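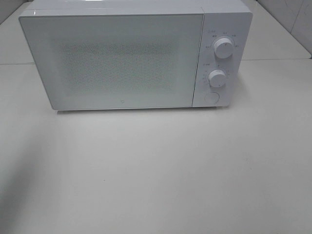

How often does a robot cell need looking after once it has been set up?

A little every morning, a longer going-over once a month, and a proper strip-down in July when the customer's own work goes quiet. The morning part takes less time than the coffee machine does to warm up, and it's the part that keeps the other two short.

About Morach

We're a small workshop in Lelmont that sets up, looks after and repairs robot cells of the tabletop kind, the sort where one arm works at one bench on things you'd find in an ordinary kitchen. We started out fixing other people's machines in a rented half of a sign maker's building, and we still fix other people's machines, but the cell we know best is our own. It's called Tronness (after the street the first one was built on, and please don't go looking for anything cleverer in it), and most of what we know about keeping a robot well we learned by getting it wrong on that one bench.

Tronness has a single job, which is working the doors, dials and buttons of household appliances. People who are developing a new gripper or a new bit of control software bring it to us, we bolt it on, and then we find out together whether it can turn a knob without dragging the whole appliance across the table. You'd be surprised how many can't! The microwave we use is a white countertop one with a pair of round knobs on the right and a round button underneath them for the door, and we're fond of it for being so plain. Everything the arm has to do with it is on the front. A knob that sticks out can be gripped, but the button sits flush with the panel, so the fingers have to be closed and the push has to go in straight. Any error in the setup shows up there first.

How the cell got to be the way it is

Ju-won Hyun built the first version over a winter, mostly in the evenings, with an arm bought secondhand from a packing line that was closing down. It had a steel frame that was far too heavy and a wooden top that moved with the weather. In the damp months the arm would reach for something and find it very slightly higher than it had been in the dry ones. Ju-won spent weeks hunting for the fault in the software. Itziar Cabello, who had come in to talk about something else entirely and was waiting for her ride, put a straightedge across the bench and held it up to the light. She joined the company that spring, and she has been in charge of anything that can be measured ever since.

The top we have now is pale, smooth and matte, and it was chosen after a good deal of argument. A shiny top throws the overhead lights back up into the camera, and a dark one hides the little bits of grit and swarf that we want to see in the morning. A pale one shows every mark, which visitors sometimes take for untidiness. We wipe it daily, and by the afternoon there's a speck on it again. Such is the life of a bench.

Setting it up for a new customer

When a new gripper arrives we weigh it before anything else. The maker's sheet will have a weight on it, and we do read the sheet, but cables and adapter plates have a way of not being included, and the arm needs to know what it's really carrying or it will sag at full stretch and grumble about it. Then Itziar sets the tool point by touching a fixed pin from several directions and comparing the results. If they disagree by more than she likes, the gripper comes off, the mounting faces are cleaned, and she does the whole thing over. She has never once been talked out of doing it over.

After that the appliance goes on the bench. We stand it near the back, square to the edge, and leave plenty of clear tabletop in front. The arm needs room to come in low, and people need room to lean in and look. We don't clamp appliances down unless a customer asks us to. A kitchen microwave isn't bolted to the counter either, and if a gripper shoves it backward we'd like everybody to find that out at our place first.

The first runs are done slowly with a hand on the stop button and without any touching, just the approach and the retreat. Then the door button, then the upper knob, then the lower one. Ju-won likes to have the customer do the talking during these runs and the watching afterward. Itziar would have it the other way round, and depending on which of them is in that day you'll get one method or the other, with much the same result.

A full first session is roughly 400 movements, slow ones and quick ones together. We'd love to tell you there's a formula behind it, but it's simply how many fit between unlocking the door and people wanting their lunch. It does seem to be enough for a loose screw to announce itself.

The daily and monthly care

Whoever opens up at Morach does the morning check before switching on the radio. It goes like this, and there's a copy taped inside the cabinet door.

Wipe the tabletop with a barely damp cloth, then a dry one.
Look along the cable from the wrist to the base for rubbing, and feel it with your fingers where it bends.
Press the stop button and make sure the arm really is dead before you release it.
Send the arm to the pin. Write down what it reads, even when it reads the same as yesterday.
Open and close the appliance door by hand, and turn each knob all the way and back.

People laugh at that last item. It stays on the list on account of a bad week in which we blamed a perfectly good gripper for slipping, adjusted it, swapped its pads, wrote to its maker, and then found that the knob itself had gone stiff. We sent the maker a very nice apology and a cake.

Once a month we tighten the mounting bolts with the torque wrench, clean the camera lens, check the finger pads for glazing and run the arm through its full reach while somebody listens. Listening is Ju-won's department. A joint that's beginning to wear has a dry, papery sound well before any error comes up on the screen, and he can usually tell you which joint from the next room. We write his guess down before we open anything up. He's been wrong, and he'll be the first to tell you about it if you bring up the business with the elbow cover.

The July strip-down is the big one. The covers come off, the old grease is cleaned out, the belts are inspected and the wrist cable is replaced whether it looks tired or not. We keep the old cable for a year, in case the new one turns out to be the poorer of the 2, and that has happened. Customers are welcome to sit in on it. Bring clothes you don't mind losing.

Repairs

About half of our time goes on cells we didn't build. You may have bought one with a building, or inherited it from a colleague who moved on and took the password with him. We don't mind. Send us whatever paperwork there is and tell us what the machine was doing on the last day it was any use to you, and also what had been changed that week, including the things that couldn't possibly matter (a new lamp, a moved shelf, a different brand of cleaner).

We'll come and look before we quote. If a repair is something your own people can do, we'll show them how and charge you for the visit. For arms and controllers we can't get parts for any longer, we work with our neighbors at Asfaw, who do wonderful things with connectors and old circuit boards and have rescued more than one machine we'd have given up on.

What we don't do is large welding or paint cells. We haven't the lifting gear or the training, and we'll gladly point you to somebody who has.

Who you'll meet

Ju-won Hyun founded Morach and still does most of the mechanical work. He came up through packaging machinery and explains things with his hands, so it's best not to phone him while he's holding something.

Itziar Cabello looks after calibration, records and training. She taught shop math at a technical college before she came to us, and her notebooks for Tronness go back to the week of the straightedge. If you bring a gripper to us you'll go home with copies of the pages that concern it, tidy handwriting and all.

We also take 3 apprentices at a time, and they rotate through the morning check, the bench and the repair visits. Apprentices do the writing up, too, so if your report has a drawing in the margin you'll know where it came from.

Visiting us

Our workshop is at 511 Lelmont Road, the low building behind the garden center. Parking is in front and the bell is on the side door; ring it twice, since the compressor is loud. We open at 8 a.m., and if you'd like to see the morning check you're very welcome to come for it. There's coffee, and the cookies are replaced a good deal more often than the wrist cable.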